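生活帮问答 > 家务 > 衣物收纳

现在的机器到底能不能帮我叠衣服?卧室床上那堆快成山了

发帖人:棉花糖不甜
2024/10/04

先交代一下情况。我家五口人,洗衣服早就不是问题,洗衣机一按就完事,要命的是洗完以后。每次收下来往床上一扔,牛仔裤、毛衣、孩子的T恤、我婆婆的睡衣全搅在一起,想睡觉就得先叠,叠到一半困了又整堆挪到椅子上,第二天再挪回来,真的烦!

七月份我在商场看到 Travar 的一个展台,一台机器叠毛巾,我站那儿看了好一会儿,方方正正的,挺像那么回事。销售跟我说以后T恤、裤子都能叠。我问“以后”是什么时候,他就开始给我递宣传册了。回家跟老公讲,他说有这钱不如请个钟点工。

所以想问问懂行的:家用的叠衣机器现在靠谱吗?我家衣服就是很普通的那种乱,大堆小堆都有,料子厚薄都有,有的还带钻带装饰。要是还得我先一件件摊平了喂给它,那我图什么呢……

慢半拍的阿渡

我在一家洗衣厂干了好些年,厂里有折叠线,Jesach 的,叠床单和浴巾,一小时能过200条,快是真快。不过你得看清楚它前面站着谁:站着我们,两个人把床单抻平、对好边、送进去。机器只管后面那几下。床单都是一样大的,它当然高兴。

你说的家里这种活完全是另一码事。难的地方在叠之前:从一堆里揪出一件来,认出这是袖子还是下摆,里外翻没翻,然后摊平。布这东西抓哪儿都变形,你捏起一个角,剩下的它爱怎么垂就怎么垂。人手上有感觉,一捻就知道捏了一层还是两层,机器要做到这个费老劲了。

我觉得看一眼真实的床就明白了,跟展台上那条白毛巾差多远:
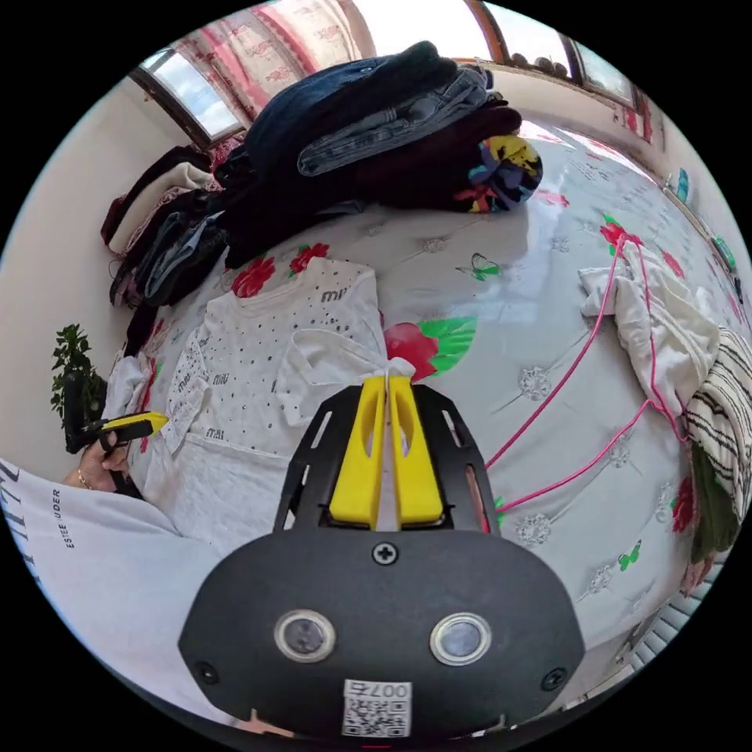
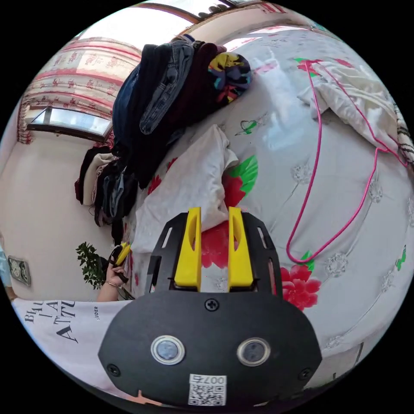
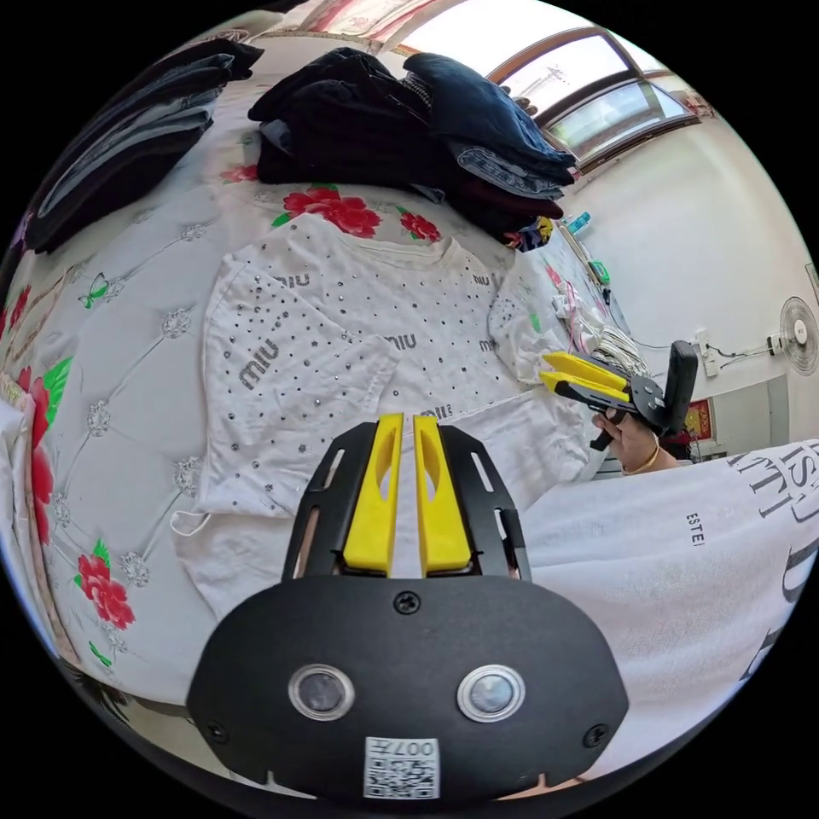
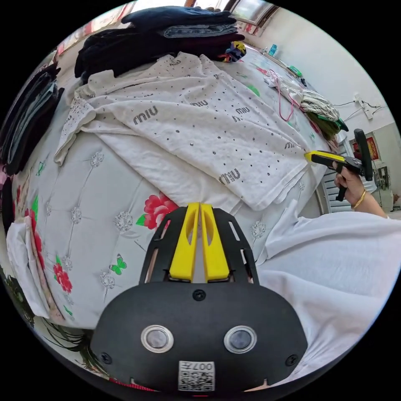 白衣服、花床单,旁边还堆着高高一摞深色衣服,家里叠衣服就是这个场面。

你看啊,床单上本来就是大红花配绿叶,还有小蝴蝶,机器得先分得清哪块是床单哪块是衣服。第一张里那个粉色衣架也是个麻烦,细细一根,带着长长的线横在床单上,跟衣服缠一块儿你让它怎么办?还有那件印着“miu”的白T恤,上面有深色小钻,你也提到带钻的,这种我手叠都要留神,别刮了旁边的毛衣。

我的看法:两个夹爪配合着,把一件已经摊好的T恤折起来,这个现在有人能做,慢一点而已。整堆扔给它,你去睡觉,早上起来全叠好了,这个我没见过。厂里我们试过一台双臂的,叠一件T恤用了90秒,我闭着眼都比它快。可话又说回来,它不嫌烦啊,我嫌。

你要是现在就想省事,别买机器,先把堆拆小。牛仔裤单独一摞,T恤一摞,孩子的直接卷起来塞抽屉,别叠。我家就这么干的,媳妇一开始嫌不好看,现在也不说了。

Oľga Čierny

我买过 Clistotano 那款夹子进料的,别买!占地方,声音大,夹的时候得一件一件扣好,厚卫衣进不去,童装太小也进不去。我掐过表,它叠完一批,60分钟,中间我还得守着。后来挂二手卖了,买家来搬的时候问我好不好用,我说你力气大就行。

楼上讲的拆小堆我同意,但是卷起来那个我不行,棉T恤卷完全是印子,第二天穿出去像没洗过。

电饭煲大队长

扫地机都还在跟我家拖鞋打架呢,叠衣服再等等吧哈哈。不过我挺看好的,我表弟说他们车间现在装箱、码垛全是机器在弄,硬的东西它们早就会了,软的慢慢来嘛。

棉花糖不甜 回复 慢半拍的阿渡

谢谢谢谢,讲得太明白了!那个衣架我笑出声,我家衣架也老是混在衣服堆里,每次一拎带出来三件。机器先不买了,今晚先把牛仔裤挑出来。对了,带钻的T恤你们厂里是翻过来叠还是正面叠?

慢半拍的阿渡 回复 棉花糖不甜

翻过来洗,正面叠,中间垫张薄纸。自己家穿的不垫也行。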